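About Lockyer

Lockyer writes control and planning software for two-armed robots. We started in Wetville with one bench and a motion planner that two of us had written for a packing line. There are 18 of us now, still in Wetville, with a second office in Natero.

Our main product is Prusimari. It takes in camera images, works out where things are, and plans both arms together so they can share a small space. Most of our customers pack or unpack retail goods, so much of our testing is done with plain boxes and storage bins.

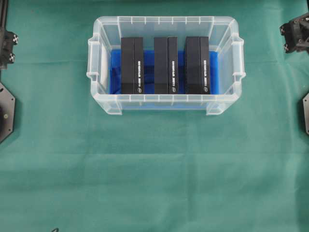
Three matching black boxes in a clear storage box, between the two arms.

Every test run is logged and can be replayed against a new version of the planner. The library holds 2,316 runs, and a release has to get through all of them before it goes to a customer. Grasp planning for tall, narrow items is the part we have rewritten most often – the current version shipped in May.

We also make the tools that go around the planner: camera calibration, a log viewer and a simulator that loads the same files as the real cell. These are included with Prusimari and can't be bought separately.

We don't build arms or grippers. If you already have a cell, send us the models and a few pictures of your goods, and an engineer from the Natero office will write back.

Page last updated 07/10/2026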